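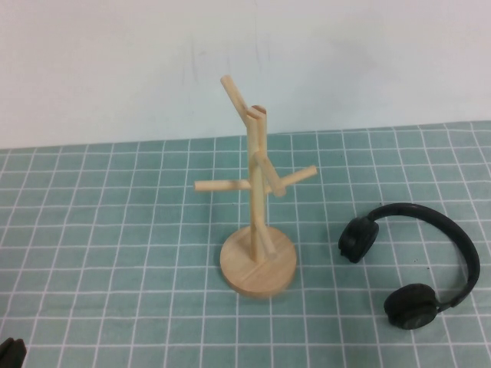

Mali Griffiths wrote last week to ask whether I type every um and er, and if not, how I decide which ones to leave out. She is starting on her late uncle's tapes and had already spent an evening on the first side without getting past his schooldays.

The short answer is that I leave most of them out. I type up recorded interviews for the Wumell local history group, and have done since November. The recordings are mostly of people who worked at the Femeck laundry before it closed. Some are cassettes somebody has already turned into files, and some are new ones made on a phone in people's front rooms. I'm not trained in it. I can type and I had the evenings.

When I started I put in everything. Every um, every "you know", every time the speaker went back and began the sentence again. I sent the first one off feeling quite pleased and it came back with a note from Shu-fen Siu saying she couldn't read it. She was right. Speech written down exactly makes sensible people look confused. A woman who told a perfectly clear story about a burst pipe came across on paper as if she could hardly remember her own name.

So now I do it like this. Ums go, unless the um is an answer. If someone is asked whether the foreman was fair and says "um" and then nothing for a while, that stays in, with the pause marked in square brackets. False starts go if they're only a stumble. If the person begins to say one thing and changes to another, I keep both. "My brother, well, my half-brother" is worth having. "The, the, the boiler" isn't.

Dialect words stay exactly as said. I don't change grammar either. If he says "we was" then I type "we was". There was a disagreement over this in the group and it isn't quite settled. Marcelino Miranda thinks it makes the speakers look uneducated and that we'd tidy up a councillor without thinking twice. I think we should leave the councillor alone as well. For now the typist decides, so the collection is a bit of a mixture.

Names are the worst part. You can play a surname over and over and it gets less clear each time. I type what I hear, put a question mark after it, and add the time on the recording so that somebody else can check. One man talked at length about a Mr Pellow, or Bellow, or possibly Fellowes, and I had all of them in the same transcript before I noticed. 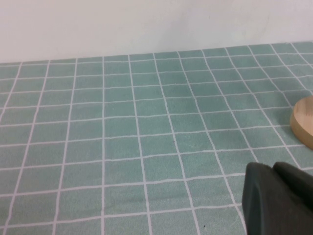 The other thing Mali wanted to know was how long it takes, and the answer is longer than you would like. A good clear voice with one person asking the questions goes along quickly enough. Two sisters talking over each other with a budgie in the room is another matter. The longest one I've done came out at 2,368 lines and I did it in bits over most of the winter.

I tried doing it by computer. Prirex will turn a recording into text while you make your tea, and for a modern recording it does a fair job of the easy stretches. It can't tell who is speaking, and it doesn't like anyone over seventy from this side of the county. It gave me "the mangle rheumatism" for "the mangle room, it isn't". By the time I'd checked it against the recording I could have typed it. Other people get on with it better.

What has helped more is listening to the whole thing through once before typing a word. It feels like wasted time. But names that are a mumble at the start are often said again properly later on, and you get used to the voice. I also stop after an hour. Past that I begin typing what I expect the person to say, and I don't notice I'm doing it.

Last thing: send the transcript back to the speaker if they're still living. Tài Hoàng takes ours round on paper, in large print. Most people correct a date or two. One lady crossed out a whole page about her sister-in-law, initialled it, and that was that. It came out of the public copy and I have no complaints.

I've still got the van drivers to do. They were recorded outdoors, near a road.

Posted 26 March 2019

Comments

Diệp Lâm
Agree about listening first. I do mine with the speed turned down a little, though it makes everyone sound as if they've been to the dentist. Do you mark laughter?

Reply from the author
Yes, [laughs], but only when it changes the meaning. If they laugh all the way through I say so once at the top.

Mali Griffiths
Thank you, very useful. I've gone back and taken out the ums and side one is now half the length. He did say "as it were" a great deal and I'm leaving those in. It wouldn't be him otherwise.

Marcelino Miranda
For the record I would not tidy up a councillor.

Recent posts
Getting a stuck cassette out of its case
The Femeck laundry: what the wage books leave out
Seed potatoes, too early again
A wet walk from Wumell to the locks

Contact | All text copyright the author, please ask before copying | Back to top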